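Flosora
Inicio > Mesa y cocina > Platos > Plato llano Joseph

Plato llano Joseph, gres esmaltado
Referencia 2867
Disponible en gris niebla, blanco hueso y verde salvia

Nos encanta este plato, y se nota en que lo usamos a diario en la cocina del taller, para el desayuno, para la comida y para apoyar el pan cuando no queda sitio en la tabla. El Joseph es un plato llano de gres con el ala corta y un poco levantada, lo justo para que una salsa no se escape y para que puedas cogerlo con una mano al recoger la mesa. Pesa 550 gramos. Cuando lo levantas por primera vez parece que va a pesar más, ¡y luego da gusto lo ligero que resulta al fregar!

El nombre viene de Joseph, la primera vajilla que hicimos en el horno pequeño, cuando todavía no teníamos web y vendíamos en el mercado los sábados por la mañana. De aquella serie salieron 897 piezas entre platos, cuencos y tazas, y aún hay gente que nos escribe pidiendo uno suelto para completar la suya. El perfil es el mismo. Lo que ha cambiado es el pie, ahora algo más ancho, y el esmalte, que antes era brillante y ahora tiene un acabado satinado que nos gusta muchísimo más.

El barro y el esmalte
Trabajamos con la pasta Brarnlow, un gres de grano fino que cuece muy parejo y deja un canto limpio. Si miras el pie por debajo verás la pasta sin esmaltar, de un tono tostado; la lijamos a mano para que no arañe la mesa ni los otros platos de la pila. El esmalte lo mezclamos nosotros. En el gris niebla se acumula un poco hacia el borde interior y ahí el color se vuelve más profundo, casi azulado según la luz de la tarde. En el blanco hueso ese efecto apenas se aprecia. El verde salvia es el más caprichoso de todos (también el que más nos piden) y entre una hornada y otra puede variar de tono, así que, si quieres un juego completo, pídelo de una vez y te lo preparamos de la misma cocción.

Qué servir en él
Al ser llano y de fondo amplio, va de maravilla con una tortilla, verduras asadas, pescado con su guarnición o una ensalada de tomate sin demasiado caldo. La pasta cabe, claro, aunque para los guisos de cuchara preferimos el cuenco hondo de la misma colección. Los colores vivos lucen mucho sobre el gris: remolacha, calabaza, naranja en rodajas, unas hojas de albahaca por encima. Y el blanco hueso con un plato de lentejas tibias y perejil es una alegría, probadlo.

Características
Material: gres de pasta Brarnlow
Acabado: esmalte satinado por las dos caras, pie sin esmaltar
Peso: 550 g
Lavavajillas: sí
Microondas: sí
Horno: sí, sin pasar del frío al calor fuerte
Llama directa: no
Se apila: sí, con toda la colección Joseph

Cuidados
Lo puedes meter en el lavavajillas sin miedo, en el programa que uses normalmente. Los cubiertos de acero dejan a veces unas rayitas grises sobre el esmalte satinado; son restos de metal y salen con un poco de bicarbonato húmedo y una esponja blanda. No uses estropajo metálico. Después de lavarlo, deja que el pie se seque bien antes de guardarlo en el armario, sobre todo en invierno.

Combínalo con
Cuenco hondo Joseph, para sopas y guisos.
Bandeja Grundstead, ovalada y generosa, nuestra favorita para el centro de la mesa.
Platito de pan Joseph, en los mismos 3 colores.

Pedidos y envíos
Preparamos los paquetes con cartón y virutas de papel, sin plástico. Un pedido suele tardar alrededor de 3 días en salir del taller. Si una pieza llega rota, mándanos una foto del plato y de la caja y te enviamos otra; no hace falta que devuelvas los trozos (hay quien los guarda para el drenaje de las macetas, y nos parece una idea estupenda). Los platos sueltos se venden por unidad y no hay pedido mínimo.

El verde salvia vuelve a estar disponible en abril. Si quieres que te avisemos, deja tu correo en el botón de aviso de esta página.

Galería
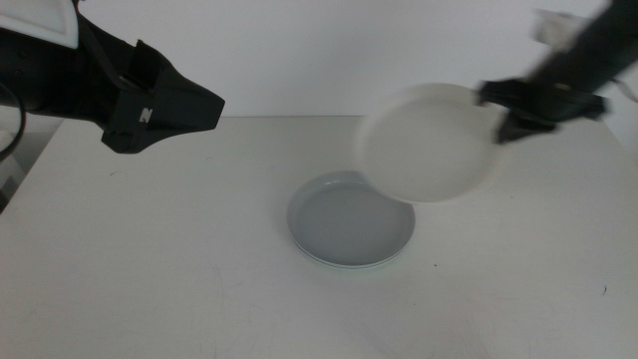
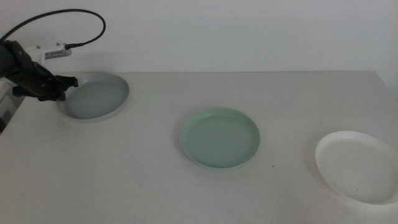
En la segunda foto, plato gris sobre mesa blanca.

Añadir a la cesta
Avisarme cuando haya verde salvia
Ver toda la colección Joseph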